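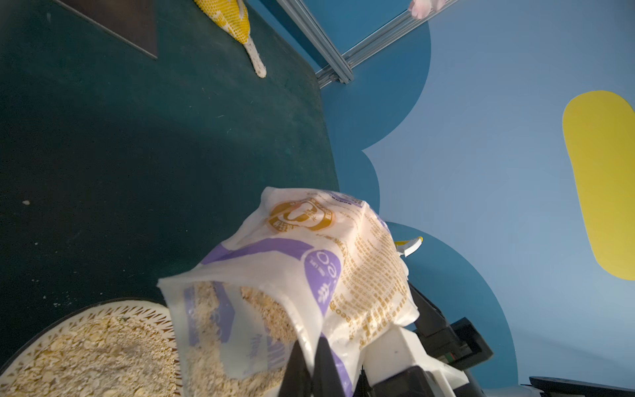
Oats on the pour, Tedero gripper kit.

I've been playing with the Tedero kit for the Chiriac arm, and you all know I was going to feed it breakfast first! It comes with two black fingers, the mount and a small wrist camera for $659, and I had it bolted on in 15 minutes (okay, plus a hunt for the right hex key). Pouring from a floppy bag is my favorite test, the bag slumps and shifts the whole time, and you have to keep the grip light or you squash the opening shut.

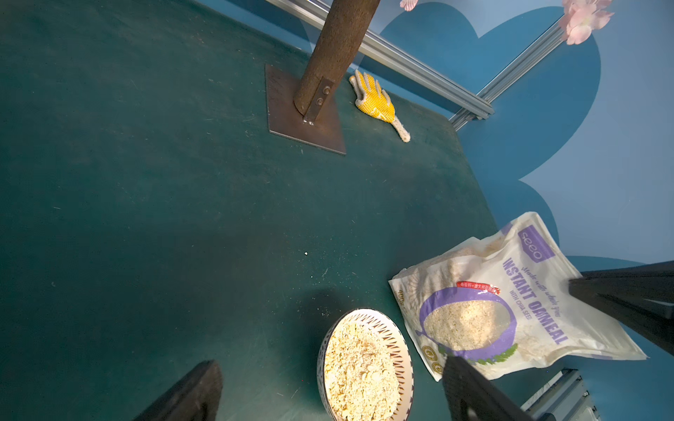 I went with the 400 g bag of instant oatmeal, the one with chia seed, and I'd start there too if you're new to this. My grip setting is 90 on the Drenumer software, and I still nudge it down a little for thin plastic. The menus are clunky and I wish the cable were longer, but the fingers themselves I really like. Kevatthorpe has the kit in stock through May, and they'll sell you spare finger pads separately, so grab a set while you're at it!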